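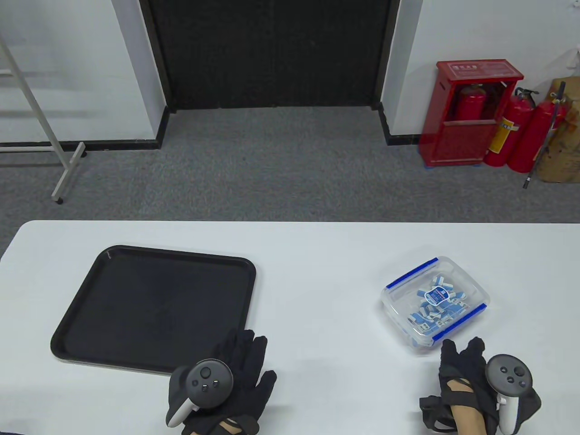
A timeout called on time is worth four points, one respondent told us, and any coach who has sat on a bench for a season knows it. We heard some version of this in all four leagues. The number changed from coach to coach. The confidence did not.

4.2 Do timeouts stop scoring runs?

We have doubts about the claim, and the doubts start with how it is usually tested. A coach calls time when the other team has scored several baskets in a row. Play starts again, the other team scores at a slower rate, and the timeout gets the credit. But a team on a run is, by definition, scoring faster than it normally does, and it will tend to fall back toward its usual pace whatever the bench does. Earlier studies that compare only the minutes before and after the whistle cannot tell these two things apart. Several of them go on to give advice to coaches anyway.

Our own material covers 200 varsity games, girls and boys, from the Plavside, Skamby, Villanueva and Plidevville leagues. The scorebooks list 1,078 timeouts. For 910 of these we could fix the score and the game clock both before and after the stoppage, and only these are used below. The rest were lost mostly to missing clock times, a problem that was worst in Skamby, where the visiting team often keeps the only full book. We have no good way of knowing whether the lost timeouts were different from the ones we kept. Timeouts called in a hurry late in a close game may well be the ones least likely to be written down properly, and a reader who wants to hold that against us is free to do so. 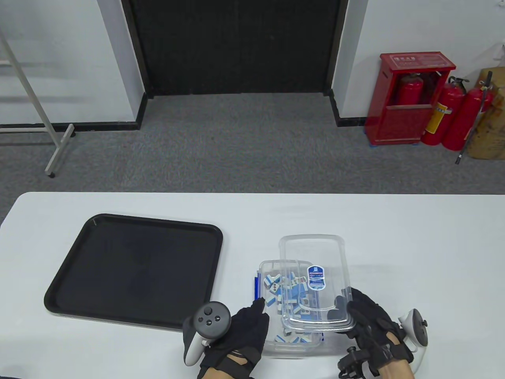
Figure 2. Clear plastic box with small white and blue pieces, lid, and black tray.

To get around the comparison problem, each timeout taken during a run was matched to a run of the same length, in the same quarter and with a similar score gap, where the coach let play go on. A run was defined as six or more unanswered points. We tried eight as well, which left too few matches in the Plidevville games to say much. The outcome was the score difference over the next three minutes of play, or up to the end of the quarter if that came first.

On the simple before-and-after measure, timeouts look wonderful. The team that called time nearly always does better after it than before it. On the matched measure most of that gain is gone, because the teams that called nothing recovered too. What remains is small, and it changes sign when the games from Villanueva are left out. We would not build a theory on it.

Matching has its own troubles. A coach who lets a run go on may have a better team, or no timeouts left, or a bench so short that a rest is no help. We matched on timeouts remaining where the book allowed it. We could not match on the quality of the bench, and league standings are a poor stand-in for it – a team with one very good guard can win plenty of games with nobody behind her.

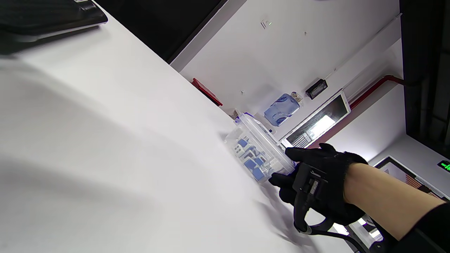
Nor could we see foul trouble in every book, and that bothers us more. A run often begins when a starter sits down with her third foul and ends when she comes back. If she comes back out of a timeout, the timeout takes the credit for the substitution. In the books where fouls were logged with clock times, dropping the runs that involved a returning starter made the matched effect smaller still, though the intervals were wide enough that we hesitate to lean on this either.

A second reader coded 50 of the games again from the original books, without seeing the first set of codes. Agreement was good on the score and weaker on the clock, with most of the disputes coming from the last minute of a quarter. Using the second reader's codes in place of the first left the result where it was.

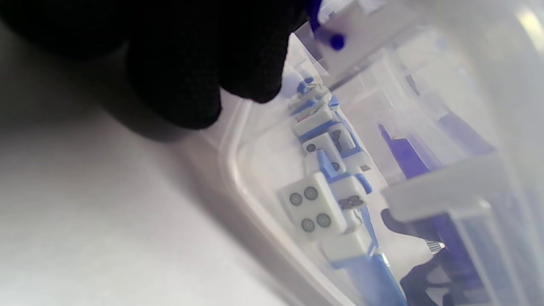 Figure 3. Gloved hand above small parts in a clear plastic container.

Some coaches objected, fairly, that stopping a run is only one use of a timeout. Players get water, a press is explained, a tired center gets a minute to breathe. None of this is measured here, and a timeout that does nothing to the next three minutes might still matter in the fourth quarter. We have no evidence that it does. The claim we were given, in every league and often with a figure attached, was about the run itself, and on that narrow point the scorebooks offer very little support. Section 4.3 turns to full-court pressure, where the records are thinner and the claims are, if anything, larger.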